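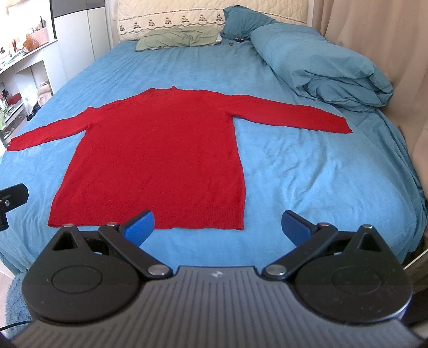
Why did you not just stop it, people from the Flesholm group keep asking me under yesterday's post. It is a fair question and it needs more than one line, so I make a thread.

1/ Short version: the left finger of the gripper did not open when I released the trigger. The right one did. The sweater was still held, I pulled, and the linkage closed on the side of my thumb. Nothing broken, one blue nail.

2/ For those who are new: I fold clothes with a hand-held gripper, at home, on the bed. Sweaters, mostly. Spread it flat, fold the sleeves in, fold the body up, spread it again. The recordings go to the Windlow folding project, where they train an arm to do the same.

3/ So, why I did not stop it. There is no stop. A robot arm in a laboratory has a big red button. A hand tool has your own hand, and everybody assumes this is enough. My hand was the thing that was caught.

4/ It happened on fold 71 of the session. I know the number only because the software writes it in the log. I was not tired, I think, but I was quick, and I had stopped looking at the fingers between folds.

5/ The log is interesting. The commanded opening and the measured opening are the same until fold 64. Then the left side begins to come a little later each time. By fold 70 the delay is long enough to see with the eye, if one looks. I did not look.

6/ I first suspected the motor. I was wrong. I took the left hub off, and wool fibre was wound around the inside of the pivot, tight like thread on a bobbin. Dark and greasy. I needed tweezers and a good half hour.

7/ Knitwear sheds. I should have expected it. The manual says to clean the joints every 2,000 cycles, but I believe this was written by someone who tested with cotton towels.

8/ A cycle also means one open and close, and one fold of a sweater can take many of these. I had read it as one fold. This is my mistake and I write it here so that others check how they count.

9/ Somebody asked if the finger pads were the problem. No. The pads grip well on the ribbed hem, even a bit too well. When the left side is late, the hem stays in the grip and your arm is already moving away. That is the moment when you pull.

10/ I wrote to Henley, who sell the tool. They answered the same evening, which I appreciate. They have had 2 other reports of fibre in the pivot, both from people working with wool. They are sending me a pair of covers to try.

11/ They also asked me to stop using it until the covers arrive. I have stopped. Please do the same if yours is late on one side, even a very little.

12/ What I do from now on, while I wait. I have written it on a paper and put it on the wall:
Open and close five times with nothing in the grip, and look at both fingers from above.
Tweezers and a dry brush after every knitted item.
Free hand stays behind the hubs, never between the linkages.
If the cloth does not come free, let go of the handle. Do not pull.

13/ The last one is the hardest. Letting go of an expensive tool feels wrong. But it falls on a mattress, and I have now tested this with intention. It is fine.

14/ A reply says I should wear a glove. I tried a thin one in January and the fabric went into the linkage as well, so I am not sure. If you have found a glove that is tight enough, tell me the size and the material, please.

15/ Another reply asks for the log. I have exported it from fold 60 to the end, and anybody on the Caldeira forum can download it from the thread on grippers. The column you want is the measured opening on the left side. Ignore the temperature column, this sensor has been wrong since I got the tool.

16/ One thing I would like from Henley, and I have told them. The software already knows that the two sides do not match. It could make a sound. A simple beep at fold 65 and I would have put the tool down and gone to make tea.

17/ They say it is possible, but the threshold must be chosen with care, or it will beep at every thick hem. I understand this. I would still accept too many beeps for some weeks.

18/ To the person who asked about the sweater: one pulled stitch at the hem, left side. I will repair it with a crochet hook when the thumb is better.

19/ The covers should come next week. I will first run them on cotton, then on wool, and post the opening curves for both.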